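Every tenancy in Bristside ends in the same way. The tenant hands over the keys, a clerk walks through with a form, and some weeks later a letter arrives explaining how much of the deposit will be kept. The Honside Tenants' Forum has read a great many of these letters, and it is the position of this essay that the form itself is at fault. It records damage and cleanliness. It does not record light, air or noise, and so the qualities that decide whether a home can be lived in leave no trace when one household goes and another comes.

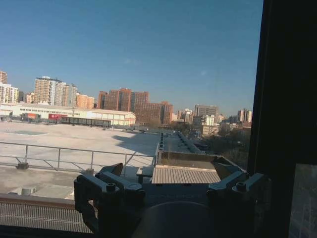
*Reading time: 4 minutes*

The present form was drawn up when most lettings in the district were whole houses. It runs to 58 items. A tenant may be charged for a mark on a skirting board, a missing shelf peg or a stain in the oven, each of which has its own line. There is no line for the hours of daylight a main room receives, and none for whether its window can be opened in February without letting in the rain.

Landlords will reply that such matters are plain to anyone who visits before signing. That may once have been so. Viewings in Honside now last 13 minutes on average, according to the log kept by our adviser Nouhaila Cherkaoui, and many are held after dark. A person choosing a home at seven in the evening in winter learns where the light switches are and very little else. We do not think it unreasonable that the written record should supply what the visit cannot.

There is a further point, and it concerns fairness between tenants. Brahim Shehata, who lets a flat on the north side of Kołodziej Court, pays the same rent as his neighbour across the landing. The two flats have the same floor area and the same kitchen. His needs a lamp at midday for much of the year; hers does not. The rent book treats them as equal, as does the inventory, and the difference appears only in his electricity bill.

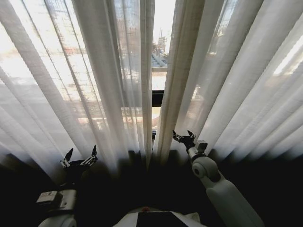 Housing Opinion, Issue 40

Curtains offer a useful case. Under the present form a set of curtains is an asset: it is counted, its condition is noted, and the tenant answers for it. Nothing is said of what it does. A thin white curtain lets the day into a room and softens it, while a heavy lined one keeps out both the cold and the morning. Either may be right for the household concerned, but a tenant who has worked nights -- and there are many in Honside -- has good cause to want to know which is provided, and whether it may be changed.

We have heard three objections to reform. The first is cost. Marwa Ragab, who manages lettings for Starkar, has told the Forum that a longer form would add to the clerk's time and that the charge would fall upon tenants in the end. We accept that time is money. We would answer that many of the existing lines could be merged without loss, and that a clerk who can grade the wear on a doormat can also write down which way a window faces.

The second objection is that light and noise are matters of taste. In part they are. The form need not judge them, however. It need only state the direction of the main windows, whether they open, and what stands outside them.

The third is that landlords would be held to answer for things beyond their control, such as a new building across the road. This is a serious concern, and the Forum would support wording that makes the record a statement of fact on the day it is signed, with no promise attached.

A draft of the shorter form has been prepared by Do-yoon Shin and sent to 600 households for comment. Replies may be left at the Forum's office or given to Edgardo Buenaventura at the front desk, where printed copies are also available.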